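Tuesday, May 11, 2021
Notebook, garment handling, software side

Picked up where I left off on the time alignment between the two handheld grippers. The replay tool was showing the left-hand stream running ahead of the right in some takes and behind in others, so a fixed offset was never going to fix it. I'd been blaming the clock sync. The clock sync is fine. The loader in Promier was sorting frames by file write time when the capture timestamp field was missing, and it was missing whenever a recording had been paused and resumed. Changed the loader to refuse those files and print the path. Better to lose a take than train on one that's out of order.

Reran the loader over everything from the clothing folder. 1,967 episodes went in. The rejected ones are listed in a text file next to the config, same name with "_rejected" on the end. Please don't delete them yet. I want to see if the timestamps can be recovered from the motion sensor log.

Second job was the gripper width estimate. We read the opening from the yellow fingers in the wrist view: colour threshold, then a fit on the inner edges. It works well over a plain background and gets worse over patterned cloth, and denim is somewhere in between. The slots in the fingers are the main nuisance. When dark fabric shows through a slot the edge fit sometimes grabs the slot edge and reports the gripper as more open than it is. I've put in a check that the fitted edge has to be continuous from the base of the finger to the tip. Slow, but it can run offline, so I don't care much. 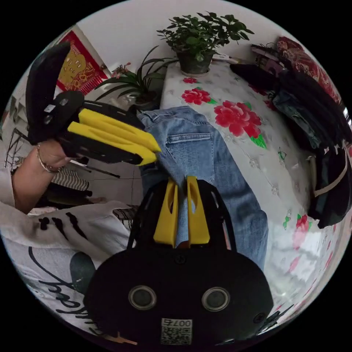

The other failure is when the second gripper comes into view. The threshold doesn't know whose fingers are whose, so if the other pair is close enough it gets merged into the mask and the width jumps. For now I'm masking to a fixed region where our own fingers can physically be, taken from the calibration file. That takes care of most of it. It won't help when the two tools cross over each other, as they do when passing a sleeve or a trouser leg from one hand to the other. Those frames get flagged and the width is interpolated across the gap. If the gap is longer than 800 ms the episode is dropped from the width-supervised set but stays in for the pose work.

Tried colour-matching the fingers to each tool by brightness. Waste of a morning. The lighting changes more within one take than it does between the two tools.

Pose tracking: floral tablecloths turn out to be good for us. Plenty of corners, large features that don't repeat too closely, and they stay put if the cloth isn't dragged. The trouble is the garment. Once a pair of jeans covers most of the view, the tracker starts putting map points on the fabric, and then when the fabric moves it decides the gripper has moved. I've added a pass that throws out points which disagree with the inertial data over a short window. Drift on the worst test take went from obvious to something I had to look for. I haven't put a proper number on it and won't until the Butkienė sequences are back on the server, as those are the only ones with ground truth.

Policy side, briefly. Trained 3 seeds overnight on the old labels as a baseline so there's something to compare against once the width fix is in. Two behaved much the same. The other one closes the gripper early, before it reaches the waistband, and then carries on through the fold with nothing held. That's what I'd expect from bad width labels but it could also just be the seed. Not reading anything into it yet.

Immont export is still broken for bimanual episodes. It writes both tools in the left tool's frame and the right arm plan comes out mirrored in simulation. The transform is applied twice, once at load and once at export. I've removed the one at export and the sim looks sane. Have not tried it on hardware. Do not run it on hardware until somebody else has read the diff.

Also renamed the config keys, since "hand_0" and "hand_1" meant different things in two of our scripts. They are "left" and "right" everywhere now, from the operator's point of view. Old configs will throw an error telling you what to change.

To do:
Recover timestamps from the sensor log for the rejected takes
Regenerate width labels with the continuity check on
Retrain, same seeds, nothing else changed
Ask Ustov if their exporter handles paused recordings or if we have to
Write a test for the mirrored transform so it doesn't come back

Label regeneration is running on the shared machine under my login. Leave it going.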